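Trenddale Starts Collection of Lab Bench Examples for Matlala Learning System

BRESSTEAD, April – Trenddale has begun recording robot work at the lab bench to train Matlala, its learning system for routine handling of glassware. The first set will hold 500 recorded runs of a single job: moving a thin glass tube to and from a rack beside a small beaker of liquid.

The work is being done at the company's site in Bresstead, where operators guide a robot arm through the job by hand control. Each run is saved with the camera views, the position of every joint and the opening of the gripper. Matlala is then trained on the saved runs and tested on the same arm.

Trenddale chose the job after talks with 14 testing labs in the region. Most of them said their staff lose a good part of the morning to loading and unloading racks, and that the machines they had looked at needed fixed trays and exact placement. Matlala is meant for benches where the rack may have been set down a little differently each time.

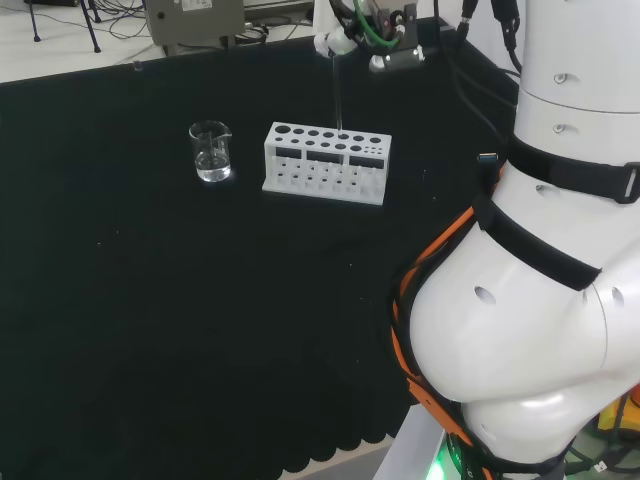
Thin glass is hard for a learning system to handle for two reasons. It is difficult to see, and small errors at the gripper become larger errors at the tip. Trenddale runs the job over a plain dark surface for the first set so that the outline of the tube is as clear as possible to the cameras. The approach to the rack, with the tube held upright in the gripper and its lower tip still a short distance above the holes, is the part of the run that gets the most attention in review. The rack has holes of different sizes, and operators are told which hole to use before each run begins.

"We want the slow parts kept in," said Shoaib Bukhari, who leads data collection at Trenddale. "If an operator stops over the hole and moves a little to the left before going down, that is useful to us. We don't trim it out and we don't ask people to go faster."

Failed runs are kept as well. A run in which the tube touches the top of the rack and has to be lifted again is marked as a correction and stored with the rest. Runs are thrown out only when a recording is incomplete or when a person reaches into the work area.

Operators train for 19 hours before their runs are counted toward the set. They work in short shifts, with a change of operator at least every two hours. The amount of liquid in the beaker and the placement of the rack are changed between groups of runs according to a written schedule.

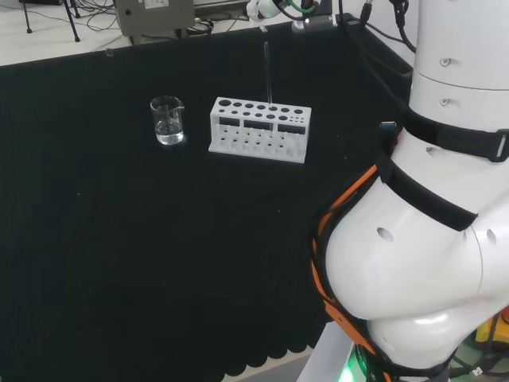

A glass tube upright in the test tube rack, with the beaker to its left and the robot arm at right.

Recordings are checked and labeled in Zetero, the company's in-house review tool. A reviewer marks the start and end of each step – reach, grip, lift, line up, lower and release – and a second reviewer checks a share of the files. Where the two disagree by more than a set amount of time, the run goes back for another look.

Trenddale will hold back 200 further runs for testing. These will be recorded by operators who took no part in the main set and will include rack positions that do not appear in the training runs. The company said it will report results from the held-back runs separately, including the number of tubes dropped or broken.

"Our first question is a simple one," Bukhari said. "Can it put the tube in the right hole when the rack has been turned a few degrees? After that we can talk about full racks and other kinds of glass."

A second set, using lighter bench surfaces and more than one tube, is planned once review of the first is finished. Labs that would like to suggest tasks for the second set can write to the data collection team at the Bresstead site.

About Trenddale
Trenddale builds learning systems for robot arms used in testing and teaching labs. The company is based in Bresstead.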